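Learning to love my peak flow numbers
5 Feb 2022
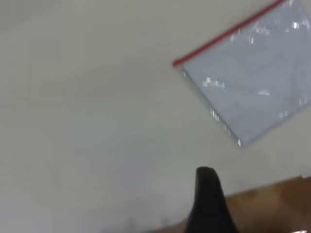

I have had asthma since I was six and until last October I had never once written down a peak flow reading. I owned a meter. It lived in a drawer with dead batteries and takeout menus, and every year at my checkup I would promise to use it and then drive home and forget. Now I blow into it every morning and every night, and I am so much more excited about this than a grown woman should be! My whole kit is the meter, a spare mouthpiece, a stubby pencil and a folded chart, and it all travels in a clear zip-top bag with a red seal, the kind you'd put a sandwich in. You can spend real money on a padded case if you want one. I like being able to see through mine.

What got me going was a new asthma nurse, Ketsara Kongkaew, at the clinic over on Hofstetter Street. She asked me how my breathing had been and I said "fine," the way I always do. Then she asked how many nights I'd woken up coughing that month, and whether I still took the stairs at work, and how often I was refilling my rescue inhaler, and by the fourth question I could hear that my "fine" was pretty wobbly. She sent me home with a paper chart and told me to fill it in for a couple of weeks before we changed anything.

So I did. You stand up, push the marker down to zero, take the deepest breath you can, seal your lips around the mouthpiece and blow hard and fast. Three tries, write down the best one. It takes less time than brushing my teeth (which is when I do it, because I will never remember otherwise). My first week looked like a picket fence with half the boards kicked in. Evenings were decent, mornings were lousy, and I had no idea! I'd assumed everybody felt like wet cardboard until their second coffee.

Ketsara loved that chart. She said a big gap between morning and evening is worth knowing about, and then she had me show her how I used my controller inhaler, and oh boy. I had been breathing in way too fast and not holding it at all. Thirty years of practice at doing it wrong. We went over it with a spacer until I had it, and she left the dose exactly where it was for the time being.

The lines on the chart started creeping together. By Thanksgiving my mornings were nearly as good as my evenings, and I slept through 18 nights in a row, which I announced at dinner as if I'd won a race. My brother-in-law Danang Mangundap, who runs actual races, was very gracious about it. He also has exercise asthma and had never owned a meter, so guess what he got for Christmas.

A few things I've picked up along the way. Do it at the same times each day if you can manage it. Use the same meter, too – I borrowed Mawar Gunawan's when I visited her for a weekend and hers read differently from mine, and I spent a whole Saturday convinced I was getting better at breathing. Don't compare your number with anybody else's. Height, age and all sorts of things go into it, and the one that matters is your own personal best. And write down the odd stuff in the margins. Mine say "neighbor mowing," "cold walk," "Amna's cats." I adore Amna Tarar and I adore her cats, but the chart doesn't lie, and now I talk to Ketsara ahead of time when I'm going to stay over there.

I did try keeping it all on my phone for a while and it didn't stick. Something about a pencil line going up a page just makes me happy. If you're a phone person, go for it, your doctor will be glad to have the numbers in any form at all.

None of this is medical advice, of course, and if your breathing is bad right now please go call someone instead of reading a blog. But if you've got a meter in a drawer somewhere, dig it out and ask about it at your next visit. I'm back at the clinic in a few weeks with a fresh stack of charts, and we're going to talk about my written action plan, the one with the green, yellow and red zones. I've already bought highlighters.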